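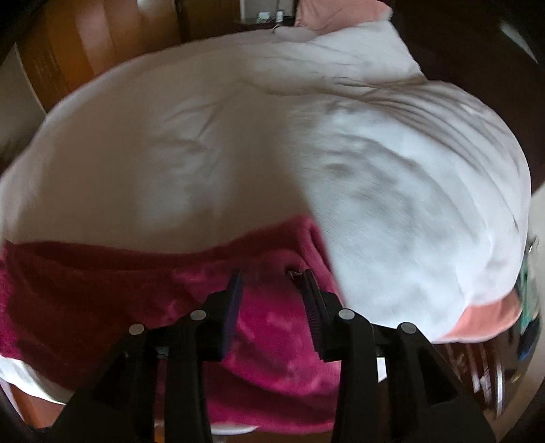
Février, carnet du kit Rundex : la chambre

21 h 40. Les bras en compote et un sourire idiot. J'ai passé la journée dans la chambre avec les pinces Rundex et j'ai envie de tout noter avant que ça se mélange dans ma tête, alors tant pis pour la vaisselle.

Le kit est arrivé de chez Cestgate avant-hier : deux pinces à main, les câbles, une petite mallette de pièces de rechange et un livret traduit par quelqu'un qui n'aime pas les articles définis. L'essai dure 18 jours, après quoi on rend tout ou on achète. Hier j'ai fait la cuisine, des trucs faciles, des boîtes et des éponges. Aujourd'hui c'était le linge, et le linge, c'est ce pour quoi j'ai signé. Ghizlane (Kabbaj, pour la moi du futur qui relira ça sans savoir de quelle Ghizlane il s'agit) veut savoir si le matériel tient la route sur du souple avant que l'atelier d'Abou Zeid en commande pour de bon. Elle m'a dit « fais comme chez toi », ce qui tombe bien.

J'ai commencé par le plaid rose en polaire. Sur la couette, la polaire glisse toute seule, on croit l'avoir prise et on n'a que du poil entre les doigts. J'ai raté, raté, raté. Puis j'ai compris qu'il fallait arriver beaucoup plus à plat, presque poser les bouts sur le tissu, et serrer en remontant un peu le poignet. Et là, quel plaisir ! Les patins striés mordent juste assez pour faire un pli, le pli vient se loger entre les deux doigts, et on sent dans la poignée que c'est pris. Je ne m'attendais pas à le sentir aussi bien. Avec les vieilles pinces de l'atelier je regardais toujours le bout pour savoir où j'en étais, alors que cet après-midi j'ai fini par rabattre un coin de plaid en regardant l'autre coin.

Ce que j'adore, c'est la symétrie du mécanisme. Les deux doigts se referment ensemble, au même rythme, sans que l'un attende l'autre. Ça a l'air de rien, mais sur du tissu, si un côté pousse avant, le pli s'échappe de travers et on recommence. J'ai passé un bon moment à ouvrir et fermer à vide, comme une gamine avec un stylo à clic.

La couette, en revanche, m'a battue à plate couture. Trop de volume, les doigts s'enfoncent et ne ramènent que de la housse. J'arrive à la tirer, à la lisser à peu près, pas à la replier proprement. À revoir avec les deux mains et plus de café.

14 h, les pulls. J'en avais sorti toute une pile du placard et c'est le bordeaux qui m'a le plus appris, le gros tout pelucheux. Une maille épaisse, c'est l'inverse de la polaire : ça s'attrape du premier coup et c'est le lâcher qui pose problème, les poils restent accrochés au patin et le pull suit la main quand on recule. J'ai pris l'habitude d'ouvrir en grand, de marquer un temps, puis de reculer droit vers moi. Depuis, plus un seul pli défait au moment de partir. L'ourlet est l'endroit le plus commode pour commencer, il y a de l'épaisseur, ça roule un peu, on a de quoi pincer. 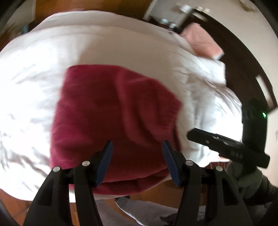

Et à deux pinces c'est encore autre chose, il faut réapprendre à ne pas se cogner. Les bras du mécanisme sont larges, bien plus larges que mes poings, et quand les deux mains travaillent sur le même pull on s'accroche les coudes de plastique (je ne sais pas comment dire autrement) au moment où on en a le moins envie. Je me suis donné une règle : la gauche tient, la droite voyage. À la fin du pull je change. Ça marche bien et surtout ça m'évite de réfléchir.

Au chrono, mon meilleur pull plié est à 55 secondes, manches comprises. À la main nue j'en mets sans doute quatre fois moins, mais ce n'est pas la question ! Hier soir j'aurais parié que je n'y arriverais pas du tout.

Côté logiciel, l'appli Seltimley livrée avec le kit m'a fait une bonne surprise et une mauvaise. La bonne, c'est le tri : chaque prise arrive rangée toute seule, je tape « raté » ou « bon » et je passe à la suivante. La mauvaise, c'est qu'on ne peut pas revenir sur une étiquette une fois la séance fermée. J'ai mis « bon » à une prise où le pull finit par terre et elle restera bonne pour l'éternité. Je l'ai écrit à Cestgate, ils ont répondu dans l'heure, très gentiment, que c'était noté pour la prochaine version. On verra.

184 prises gardées à 18 h passées. Ghizlane en voudrait 300 pour la chambre seule avant de se prononcer, donc j'y retourne demain matin tant qu'il y a du jour sur le lit. J'aimerais faire les taies d'oreiller et les chaussettes, et redonner sa chance à la couette.

Petites choses à ne pas oublier :

La poignée droite me fait mal à la base du pouce au bout d'une heure. Essayer un tour de ruban de raquette.

Passer les patins au chiffon entre la polaire et la laine, ils se chargent vite en peluches et la prise devient molle.

Demander à Cestgate le prix des patins seuls. Je pense que c'est la première pièce qui s'usera et je ne la trouve nulle part sur leur liste.

Attacher les cheveux. Vraiment.

Ghizlane a appelé pendant que je mangeais. Elle voulait un oui ou un non, j'ai parlé vingt minutes de l'ourlet d'un pull. Elle a ri et elle a dit qu'elle prenait ça pour un oui. Moi je réserve encore ma réponse, il y a cette histoire d'étiquettes et le poids en fin de journée, et je veux voir ce que ça donne sur du fin, un chemisier, un foulard. Mais ça faisait longtemps que je n'avais pas eu hâte de plier du linge. Réveil à sept heures, mettre les batteries à charger avant de dormir.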